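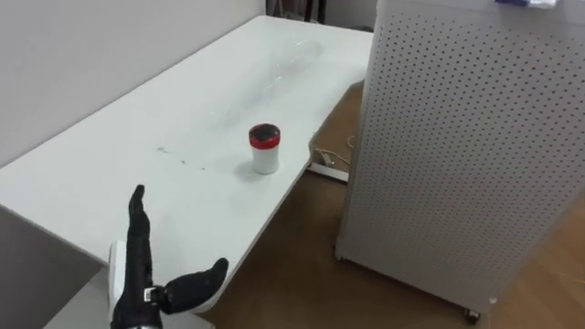 White desks: cleaning, marks and what goes where

The long white desks have been in use in the Brondach building since October, and we have had enough questions about them to put the answers in one place. These notes apply to all three floors. They replace the sheet that was taped up by the sinks, which still talked about the old wood tables.

Daily wiping

Wipe the top at the end of your session, even if you only used one end of it. A damp microfiber cloth is enough for dust, pencil and most fingerprints. Go along the length of the desk, then do the front edge. Small dark specks tend to collect on the part of the desk where people work most, and they are easier to get up the same day. Left for a week they need rubbing, and rubbing is how the finish gets dull.

Clean cloths are in the drawer under the sink on each floor. Used ones go in the gray bin next to it. Please don't use paper towels on the desks. We tried them for the first month and they drag grit across the top.

Marks that don't come off

Start with warm water and a drop of dish soap. Leave it on the mark for a few minutes before you wipe. If that doesn't work, use the Cellow cream from the first floor closet, a very small amount on a soft cloth. Rinse afterward with plain water – the cream leaves a film if it dries, and the film shows up as a shiny streak when the ceiling lights are on.

No scouring pads, no blades, no solvent. A desk in Room 108 was scraped with a box cutter in an effort to get tape residue off, and that one now has to be resurfaced.

Faint gray scuffs are a different matter. They mostly come from sliding metal equipment across the top, and some of them are permanent. You don't need to report scuffs. Do report a chip, a lifted edge or a desk that rocks.

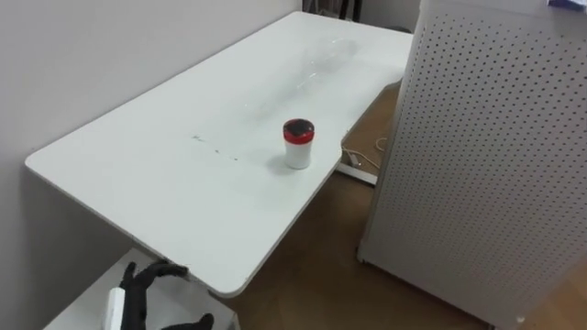 Desks stay against the wall

Several desks had crept out into the room over the winter. We have pushed them back so that the long back edge sits against the wall again. If you need to get at both sides of your work, book Room 99, where the two center tables can be walked around. Moving a desk out and back takes two people and leaves marks on the floor, so please don't do it for one afternoon.

Where a perforated cabinet stands by the end of a desk, leave it there. The cabinets were placed with the door swing in mind. Hooks for the panels can be picked up at the front counter. They are the Jalali type and will fit any of the white cabinets in the building. The older hooks from the Munda racks are too thick for the holes, and forcing them in bends the panel.

Small containers and loose items

Jars, tubs and other small containers can stay on a desk while you are working. When you leave for the day, put the lid on tight and put the container on a shelf. Anything you want to keep should have your name and room number on it. Red lids, white lids and no lids are all the same to us – a container without a name goes to the front counter, is held for two weeks, and is then thrown out. That includes clear plastic, which is easy to miss on a white surface, so have a last look toward the back of the desk before you go.

Liquids should not be left standing overnight.

Loading

Each desk is rated for 300 pounds spread over the whole top. Don't put it all at one end. Please also don't sit or stand on the desks to reach the lights. There is a stepladder on every floor, and the one on the second floor is now back in its place next to Room 66.

Resurfacing

The desk in Room 108 will be out for resurfacing starting April 14, 2023. A folding table will be put in its place, so the room can still be booked. If other desks on your floor need the same treatment, send the room number and a short note on what is wrong to Holger Tangen at the front counter. He is putting together one list for the whole building so that the work can be done in a single order.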